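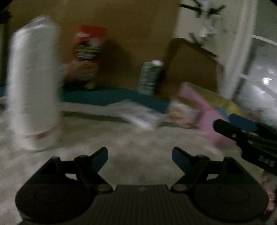

The Back Room at Ginon Cottage, Floor Up

Welcome to the back room gallery! If you've been following the Ginon Cottage pages for a while, you'll know we've shown the kitchen, the porch and far too much of the garden, and never once this room. It's the one where everything ends up. Things get put down on the carpet "just for now" and by April they've become part of the décor. So this page is a floor-level look at the odds and ends along the wall, with a few notes on how the tidying is going. Click through at your leisure, and put the kettle on first if you're the type who likes looking at other people's clutter (I certainly am).

The carpet
Light grey, and I love it. I was nervous about going pale in a room that gets this much traffic, but it makes the whole place feel calmer, even on a messy day. The carpet came from Tellell in Ciltby and cost us 650 dollars with the underlay, which still feels like a bargain every time I walk on it in socks.

The wall
Tan-brown, somewhere between milky tea and a paper bag. It was meant to be temporary. Everyone who visits has a different suggestion for it, and after 5 years of suggestions I've grown very fond of it as it is. Grey and brown get on so much better than the decorating magazines led me to believe.

The can with the green and white label
A cheerful thing, isn't it? White top, patterned label, and a nice upright shape against all that brown. I'm a soft touch for a good can. Empty ones get a second life in our house as homes for pencils, chalk, paintbrushes and the little Allen keys that come with every flat-packed shelf, and I'll pick a pattern over a plain one every time.

The cardboard
One flat piece, leaning on the wall. Cardboard never goes straight to recycling around here! A decent flat sheet is a cutting mat, a drip tray, a sled for moving a heavy pot plant, or a drawing surface big enough for two kids lying on their tummies. Our rule is that it can stay as long as it lies or leans flat. Boxes that are still boxes have to go out to the shed.

The little fellow in red
My favourite corner of the room. Bright red up top, all sorts of colours through the middle, brown at the bottom, and he brightens that wall no end. Visitors' children always spot him before they spot the biscuits. He was on the "maybe" list during the first sort and came off it within the hour — some things have earned their spot.

The tall white one
Over to the left, standing about like a guest who arrived early. Anything tall gets parked along that side so there's a clear run through the room. It's the single best habit we've picked up: tall things left, small things along the wall, middle of the carpet free.

The Gbeho method, more or less
A neighbour lent me the Gbeho booklet on sorting a room, and I've been using my own lazy version of it. You start at the floor and leave the shelves alone until the carpet is done. I do 8 items at a sitting, usually around seven in the evening with the radio on, and then I stop, even if I'm enjoying myself. Each one goes back where it was, moves to a better home, or goes into the bag for the Ciltby swap table. It's slow going and I'm having a lovely time with it.

What's next
I'd like a long low bench for that wall, something to sit on with storage underneath, and I've put aside 300 dollars to spend on it. Second-hand would be ideal. If it's a colour that suits the brown, even better! The carpet will need a proper going-over before it comes in, so the vacuum is booked for a big morning.

A note on the comments
So many kind messages on the porch gallery, thank you. A few people asked whether the cottage always looks that neat, and I hope this page settles the matter. If you have a back room of your own, or a corner of one, I'd love to hear what's leaning against your wall. Cardboard people especially welcome — I want to know how big a sheet you've kept, and for how long.

More galleries: Kitchen | Porch | Garden in autumn | Garden in everything else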